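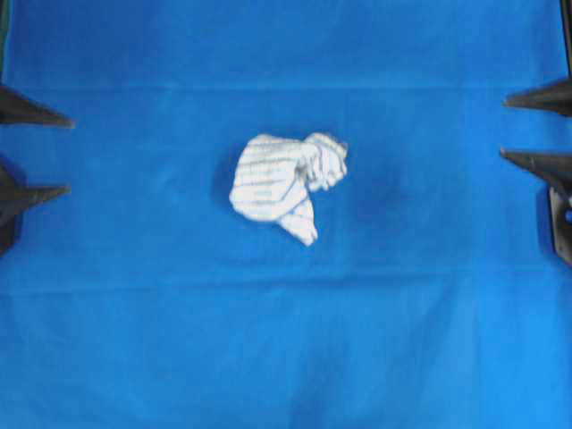

Priton Towel Finishing

About us

Reading time: 4 min
Print this page | E-mail this page

Priton sorts, folds and packs kitchen towels, hand towels and napkins for restaurants, small hotels and staff canteens. The firm was set up by Nesma Radwan and Houda Cherkaoui, and it still works from a single site at Murow. We do not wash. Linen reaches us clean and dry from the laundry and leaves as counted, folded bundles.

Our stock list covers 529 article types, of which 57 are striped kitchen towels. Towels arrive crumpled. Each one is laid on a cloth-covered table, opened out, squared at the corners and folded in thirds along its length, then in half. Stripes must run parallel to the long edge of the finished fold – a deviation of up to 5 mm is accepted.

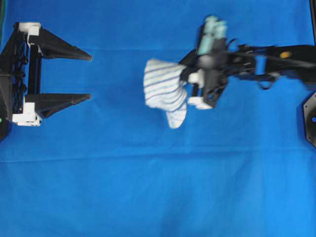

The tables are covered in plain blue cloth. White and pale towels show clearly against it, so a turned corner or a loose thread is found before folding. The cloth is pulled flat at the start of each shift and changed when creases begin to affect the fold. Its grade and colour were settled by Youssra Slaoui after a trial of four samples in March.

Bundles are tied in tens and labelled by article. Mixed bundles are made up on request, but the fold stays the same throughout a bundle. Customers who need a different fold should send one finished towel as a pattern. 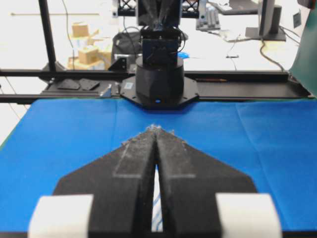 LINT AND CLEANING

Cotton towels shed. Fibres collect on anything that touches them, and lint carried from one batch to the next will mark dark napkins. White and dark articles are therefore handled on separate days. Table cloths are brushed between batches and contact surfaces are wiped. Sanne Declercq keeps the cleaning sheet, and customers may ask for a copy.

Page revised April 10, 2026

Comments (3)

Yasmine Belhaj
Is the thirds fold also used for the waffle hand towels? Ours came back in quarters.

Houda Cherkaoui
Waffle articles are folded in quarters because of the thickness. Thirds can be set on your order form.

Hamdy
Please add the bundle sizes for napkins.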